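Kundbridge, week whatever

So I promised a few of you I'd write about the new setup at work, and then June happened and the whole summer happened and now it's November 30, 2024 and I'm finally sitting down with a coffee to do it.

Quick catch-up for anyone new! I work at Kundbridge, where we rent out dishes for weddings, company lunches, church suppers, you name it. I've been on the sorting side for years. Everything that comes back gets unpacked, washed, checked for chips and put away by pattern, and for most of my time there that meant picking up every single bowl by hand, turning it over, squinting at the rim, and setting it down again. After a big event my wrists were toast.

This spring the owners signed up with an outfit called Zarska to have part of the checking done by machine. The idea is that people handle dishes with the same kind of gripper the robot will have, and the robot learns the moves from that. So a few of us got pulled off the line to be teachers, I guess. I was in the first group with Telmo Esteban, and we both felt pretty silly. You squeeze, the fingers close, you tip the bowl, you put it down. Then you do it again. My best day was 174 pickups and I went home and dropped a perfectly good mug of my own in the sink.

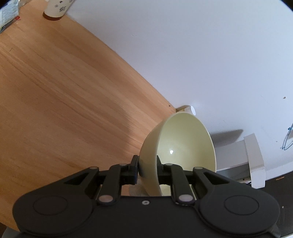 What surprised me was how much I had to think about things I'd stopped thinking about ages ago. Where do I put my thumb? Why do I always tilt toward the light before I look at the rim? Davina Purves trained me when I started, and she never explained any of it – she just did it next to me until I did it too. Now I was trying to put it into words for a guy with a laptop, and half the time all I had was "well, it feels right."

The part everybody asks me about is jobs. Nobody in our room has been let go, and I'll be straight with you, I don't know if that holds. There were 7 of us sorting in June and there are 7 now, but two people spend most of their shift with the robot and the rest of us get the weird stuff (gravy boats, anything with a handle, anything gold). I like the weird stuff! I do miss the talking, though. We used to stand across from each other and gossip for hours, and it's harder when somebody has to go clear a jam every few minutes.

Pay is the sore spot. We asked for a bump for the teaching hours, and we got one, but it stopped when the teaching stopped. Davina thinks we should've asked for it in writing from day one. She's right, and I've told her so, and she has been very gracious about hearing it again.

My wrists are a lot better, I'll give it that. I've even started knitting again, so expect pictures of a lopsided blue hat sometime before Christmas.

Next up for us is cups. Telmo already has his name down for it and I'm still making up my mind – if any of you have done this kind of thing where you work, tell me in the comments how it went.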